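Notes from the Spring Ramble

Well, we did it! The Fenwood battlefield drive finally happened, and I'm still picking burrs out of my socks. Thanks to everyone who came along, and especially to Loredana Pagano, who had the old county map on her lap the whole way and only let us miss the one turn (the one past the Mazza farm, which everybody misses - there's no sign until you're on top of it).

We started at the Wullthorpe church, where the left end of the line stood, and followed the creek road down to the ford. The bank is a lot steeper than I'd pictured from reading about it. Gianni Martinelli read us part of a private's letter while we stood there, and he figures 600 men tried to get across in that one spot before dark. After that we left the cars at the gravel pull-off and walked the 2 miles up to the ridge, with plenty of stops for breath, snacks and arguing. 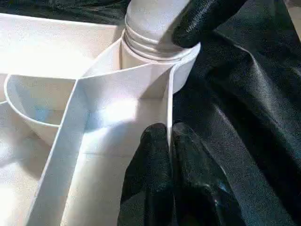 Can you still see the earthworks up there? Most of them are gone under the plow, but a good stretch survives in the woods behind the Trosetti place, 700 yards or so of low bank and ditch if you count the gaps. Go when the leaves are down. In summer you could walk right over it and think it was an old logging road.

The big argument, of course, was where the second battery sat. Hiyori Hattori says it had to be on the knob by the water tank, and I've always put it farther south, near the fork. I'll admit her spot has the better view of the ford. I'm not giving up yet, though!

We're going back in November to do the retreat route, three stops this time and a lot less walking. Meet at the church lot at 9 a.m. and bring boots, a lunch and something orange to wear, as it's deer season. Áine Ó Gríofa is keeping the list for carpools, so let her know if you need a seat or have one to spare. The last part of the road is rough, and low cars should stay at the pull-off.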